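Buying and budgeting FAQ - kitchen and prep robots

For site managers and anyone filling in an equipment request for next year. Updated August. If your question isn't on the page, send it to the equipment desk and we'll add it when we get a minute.

Who can put in a request?

Any site with its own budget code. Sites sharing a code send one form between them. Two forms on one code and both get sent back, sorry.

What's the deadline?

Wednesday noon, last week of August. Late forms go in the next round. No exceptions for the Fasier arms, the supplier holds the price only while our order is open.

Which models can we ask for?

Two on the approved list. Fasier - small arm, fixed to a worktop or rail, two-finger gripper. Kanitz - bigger, own base, needs a clear bit of floor. Anything else needs a separate case and takes a lot longer. Please don't ring suppliers yourselves, we end up with three quotes for the same thing and all of them different.

Do we buy or lease?

Lease for a first unit. Buy if you've had one running a full year and it's earning its place. Lease includes servicing, buying doesn't. People miss that line every year and then the service bill lands on the wrong code.

What does the price on the form cover?

Arm, controller, one gripper, delivery to the door. Not included: fitting, electrical work, spare fingers, training days, moving anything that's in the way. Put these on the second sheet, even if you only have a guess. A guess marked as a guess is fine. A blank isn't.

How much should we put down for spare fingers?

Allow 62 pounds a pair and two pairs a year for a normal kitchen. More if you handle trays or anything with a hard edge.

And training?

300 pounds a day, paid per site and not per person, so send everyone who'll be near it. One day does for the Fasier. Kanitz wants two.

Do we have to do the simulation first?

Yes. Cirillo won't give us a fitting date without it. You send room measurements and photos, they build the room in Fillora and try the arm in it before anybody drills a hole. 295 pounds a room, comes off your planning line and not the equipment line.

What do we get back from it?

A short report, a yes/no on reach, a list of changes to the room if any, and a set of stills from the run. Keep the stills with your request. Worth looking at them properly with whoever works in that room, they'll spot things we wont.
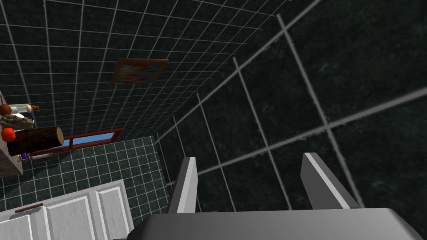 Simulated kitchen, gripper open. Dark green tiling, white cabinet to the left.

How much detail does the model need?

More than you'd think. Walls, windows, cabinets, shelves and what normally lives on them. Loaves, fruit, bottles, all of it. Pictures on the wall too if they stay up. If you tidy the room for the photos then the model is of a tidy room, and the arm will be working in the other one.

Do the tiles matter?

For cost, yes. Drilling tile is slower and the fitter charges for it. Say what's tiled and how far it goes. Say if you've got spare tiles in a cupboard somewhere as well, matching old ones is a pain.

We've got two rooms nearly the same. One simulation or two?

Two, unless the measurements are identical. Nearly doesn't count - a cabinet door opening the other way is enough to change the answer.

The simulation said no. Is the money gone?

The simulation fee is, yes. Nothing else has been spent at that point. You can ask for a second run with the arm mounted somewhere else, same fee again. Check with us first, sometimes it's plainly the wrong model and we can swap Fasier for Kanitz or the other way round on the same form.

Can we use money left over from this year?

Only if the order is placed before year end. Delivery can be after. Simulation fees can come out of this year's money whenever you like, and a few sites do it that way to get ahead.

What about disposal of old equipment?

Seperate form, seperate budget. Put a note on this one if the old kit has to be out before the fitters can get in.

Who signs it off?

Your site manager, then us, then finance. Allow a month. Chasing finance directly doesn't speed it up, chase us.

Where do I send it?

Equipment desk, by email, both sheets in one attachment. Site name in the subject line please.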